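Mariage à Paltora

Le mariage à Paltora (on dit aussi « faire Paltora », ça m'a toujours fait sourire) désigne les noces célébrées au village, en général en juin, sur la grande terrasse au-dessus des vergers. J'y ai assisté 2 fois, je ne prétends donc pas être neutre !

Déroulement

La fête commence vers 17 h par la marche des familles. Chacune part de sa maison et on se retrouve à mi-pente, où les mères échangent un pain noué d'un ruban. Vient ensuite le bayram (à ne pas confondre avec la salle Bayram, en bas du bourg, où l'on se replie en cas de pluie), une longue danse en chaîne qui peut durer 90 minutes – prévoyez des chaussures plates. On compte environ 200 invités pour une noce moyenne. La plus grande, celle de Taner Duman, en a réuni 254, et j'y ai mangé debout.

Organisation

Autrefois, tout passait par les tantes. Aujourd'hui, beaucoup de couples font appel à Drimatier, la maison qui loue les tables et les nappes, et réservent les cars chez Trekby.

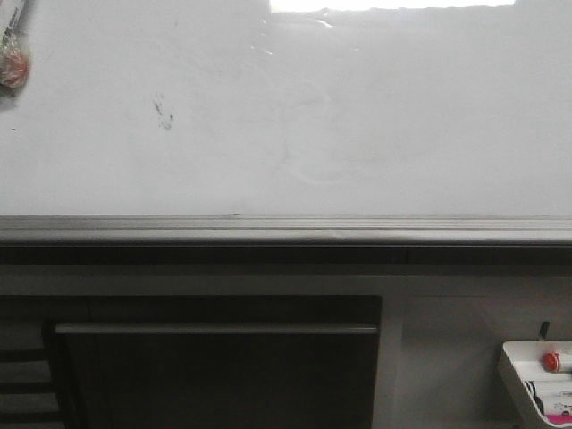
Tableau blanc effacé, avec quelques traces de feutre probables.

Variantes

Dans les hameaux du haut, le pain est remplacé par un gâteau au miel. Je le préfère, mais ne le répétez pas à Paltora.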